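Graham Fothergill had coached the robotics club at Heywood for long enough to distrust any project with a name. This one was called Undano. It had a logo before it had a working wrist.

"It's going to strip a whole computer," Priya said. "Drive first, then the memory."

"My nephew can do that with a butter knife," said Graham.

She wrote this in the log book, under 6th October, which he thought was unfair.

The Furstead regional allowed up to five minutes a run. The rules said a team member could steady the case but couldn't touch the cables, and that the power lead had to come off the drive before anything else. Graham had read them twice looking for the part where somebody admitted it was a daft idea. Furstead had given the prize to a machine that sorted socks the year before. It had sorted them by colour, and all the socks were grey.

The old desktop sat on the bench with its side off. Priya sent the arm in. Two of the younger kids stopped arguing about solder to watch, and Graham stayed by the sink with his tea and pretended to read the back of a Flivex motor carton.

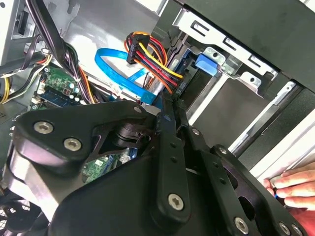

What does a robot do when it can't tell a cable from a shadow? It pulls on whichever one it was told to pull on, as hard as it was told to, and somebody buys a new part.

Graham had said that to every team since January. He said it again now, a little louder than he needed to.

"We put a limit on the grip," Priya said. She didn't look around. "You made us."

"I made you write one down. I've no idea if the thing obeys it."

"Run 2189," she told the laptop, and he put the mug on the draining board.

He had lost count of the runs weeks ago and had assumed they had too. The motors whined, then dropped to a hum he didn't care for. One of the younger kids said it sounded like his nan's fridge.

"Is that normal?" Graham asked.

"It's thinking."

"It isn't thinking, Priya. It's waiting for a number."

"Then it's waiting for a number," she said, and kept her thumb over the stop button the way he'd taught her — flat, not hovering. He came over from the sink to see.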